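Accueil | Archives de la liste | Fils | Auteurs | S'abonner

Liste : entretien-textile
Objet : Re: [entretien-textile] Repérer les coutures sur un article en boule
De : Nuala McGrath

Bonjour,

Je réponds point par point au message de ce matin.

> Pour la fiche de pliage de Skeltville, on part toujours d'un
> article posé à plat. Or au tri tout arrive en boule. Quelqu'un
> a-t-il une méthode pour trouver l'encolure sans secouer la
> pièce ? La notice Lamunell n'en parle pas.

La notice Lamunell commence à l'étape « article étalé », le point de départ est donc à écrire. Je travaille sur du tissu souple uni, sans imprimé, cas le plus défavorable : aucun motif n'indique le devant.

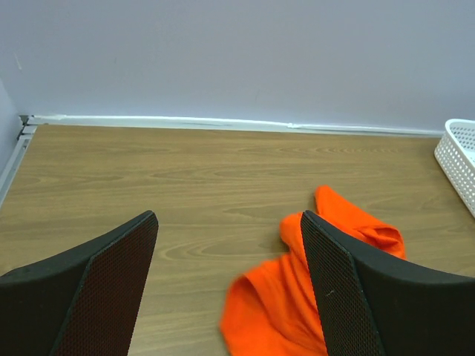 Tissu orange en boule sur la table en bois.

Dans un tas de ce type, je ne cherche pas l'encolure en premier. Je cherche un bord double, c'est-à-dire un ourlet ou une couture. Le pli arrondi est trompeur : il a l'épaisseur d'un bord fini mais se poursuit des deux côtés. Test au doigt : si l'épaisseur s'efface quand on tire de 50 mm, c'était un pli.

> Hanrahan conseille de saisir le point le plus haut du tas.

Valable pour une serviette, médiocre pour un T-shirt. Le point haut tombe souvent au milieu du dos et la pièce pend en cône. Sur un lot de 100 articles, j'ai dû reprendre la prise trop souvent pour garder cette règle. Je préfère partir du côté où un bord se voit.

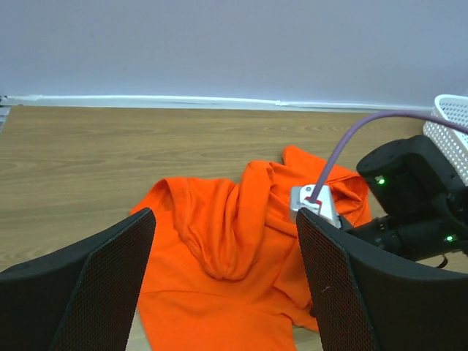
Bord cousu ou ourlé à gauche du tas, rabat relevé vers la droite.

Une fois le bord trouvé, on le suit entre pouce et index jusqu'au premier croisement de coutures. Ourlet du bas et couture latérale : on est à l'angle inférieur. Couture latérale et manche : on est à l'aisselle, et il reste à remonter jusqu'à l'épaule. Les modèles tubulaires n'ont pas de couture latérale ; dans ce cas, suivre l'ourlet sur un tour complet, puis passer au côté opposé.

> Et pour les manches ?

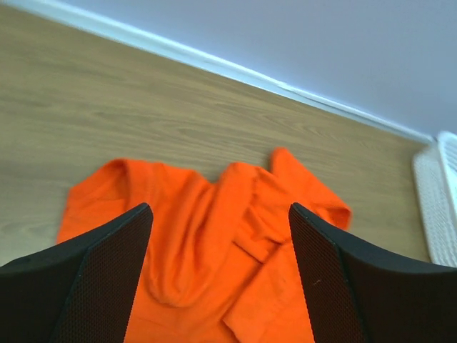 Les manches se traitent avant l'étalement, sinon elles restent prises sous le corps. Je dégage d'abord ce qui dépasse du tas. Un rabat pointu comme celui du haut à droite, peut-être une manche, se vérifie en cherchant l'ourlet à son extrémité ; le lobe arrondi de gauche peut aussi bien être une épaule, et je n'y touche qu'ensuite. Le pli torsadé du centre se défait en dernier, par rotation, sans traction sur la maille.

Proposition pour la fiche : insérer cette séquence comme étape 0 et laisser les 9 étapes existantes inchangées. Drimovport utilise encore l'ancienne numérotation, il faudrait éviter de la décaler.

Cordialement,
Nuala McGrath

Contact | © Liste entretien-textile | Retour en haut de page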